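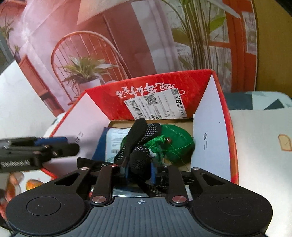 Slide 1. Black fabric with white dots, red cardboard box.

Speaker notes: Suspension Servicing for Club Fleets
Presenter: Munther Moussa, Dralen Cycling Association
October 2022

Good evening, and thank you to the Gralden chapter for the invitation. The session will run for 60 minutes, with questions held to the end.

The association maintains mountain bikes for member clubs across the region. Under the current policy, fork lowers are serviced after every 60 hours of riding and dampers once a year. Clubs on the Ivus trail network have asked whether the interval may be extended.

[Pause. Confirm that the handout has reached the back rows.]

Our position is that it should not be extended for bikes ridden through the wet months. Of the 175 forks inspected last season, six required new stanchions. In three of those cases the service log was blank. Clubs are reminded that the log must travel with the bike - a copy kept at the clubhouse does not satisfy the policy.

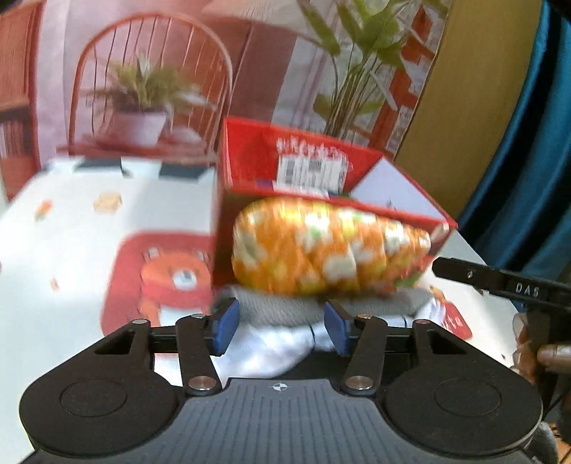 Slide 2. Orange object beside the open red box.

Air pressure is to be recorded before each loan and reset to the rider's weight. Please use the association's chart, as colour-coded stickers from earlier programmes are no longer valid.

The Lü workshop will accept forks for damper service from November. Bookings are made through the club secretary. Wheels and brake rotors should be removed before delivery.

[If time is short, omit the section on rear shocks and refer members to page 3 of the handout.]

Rear shocks follow the same calendar, with air can service at the same interval as fork lowers. Questions on coil shocks may be sent to me in writing.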